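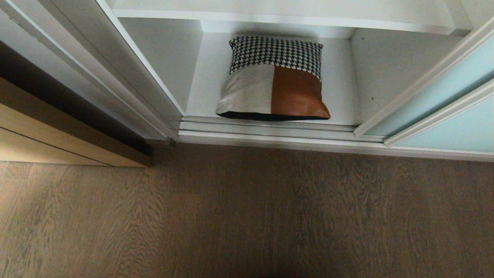

We moved my aunt out of her place in Illside last month and into one bedroom at Jacobs, the senior building near the hospital. I said I'd write up what the paperwork side was like. Thread.

Background: she lived in the same rental for most of her adult life. Two bedrooms, a hall closet and a basement cage. The new unit is a bedroom, a sitting area and a bathroom.

The lease at the old place needed 60 days' written notice. We gave it by email. The landlord's office said email doesn't count. We sent a paper letter the next morning and the clock started over from there, so she paid rent on both places for a short stretch.

If you take one thing from this, read the notice clause before you sign anything at the new building.

Deposit at Jacobs was $2,000. It is refundable, minus cleaning. The old deposit was so small it isn't worth giving the number.

Movers. I got two quotes. Minura came in at $2,596 with packing included. The other company wanted more than that and wouldn't give a start time, only "morning."

Went with Minura. The crew lead was Hemant Mittal and he was good. He asked what had to be usable on the first night and loaded that last so it came off the truck first. Bed, lamp, kettle, pills, phone charger.

The pills should have been in my car. He said so too. Don't put medication on a truck.

Address changes took longer than the move. In the order we did them: bank, pension, pharmacy, doctor, health insurance, post office forwarding, voter registration, library.

The pharmacy was the hard one. Her prescriptions were on auto refill to the old branch, and changing the address on her account did not change the branch. You have to ask for each prescription to be transferred. We found this out when one of them was filled across town.

Phone: she kept her landline number. The phone company can port it if the new building is in the same exchange area. Ask before you cancel. Once you cancel, the number may be gone.

Insurance: her renters policy didn't follow her by itself. I called and they moved it over in ten minutes. The premium went down a little with the smaller unit.

What to keep. We did this over several weekends and it was too few. She wanted to decide on each item herself, which is fair, it's her stuff.

What worked was asking where it would go. "Do you want this" got a yes every time. "Which wall does this go on" got a real answer.

Cushions and bedding were the category that surprised me. They weigh nothing, so the movers don't care, but they fill a closet fast. We kept what she uses and gave the rest to my cousin Ilze, who has more closets than furniture.

Books went to the library sale. They take them in boxes you can lift with one hand and they do not take encyclopedias. I drove the encyclopedias home again.

Papers: we shredded old utility bills and kept tax returns, the pension letters, medical records and anything with a seal on it. I scanned the important ones and put copies on two drives. My sister has one.

The care assessment. Jacobs does its own, separate from the doctor's. Ours was with a nurse named Gintarė Ķēniņš and took most of an afternoon. Bring the medication list, typed. Bring the glasses and the hearing aids, with fresh batteries.

My aunt answered every question with "fine." Gintarė was used to that and asked her to walk to the window and back.

Final walkthrough at the old apartment: take photos of every room with the lights on, inside the oven and the fridge too. The landlord's office tried to charge for a cracked tile that was on the move-in sheet from the start. She still had the sheet. They dropped it.

She's been at Jacobs a few weeks now. She doesn't like the soup. She plays cards with a man named Priit Venckus and says he takes too long.

A few people asked about the notice letter. It was four lines: name, address, the date she'd be out, signature. Send it certified and keep the receipt.

Still waiting on the old deposit. Will add to this when it comes.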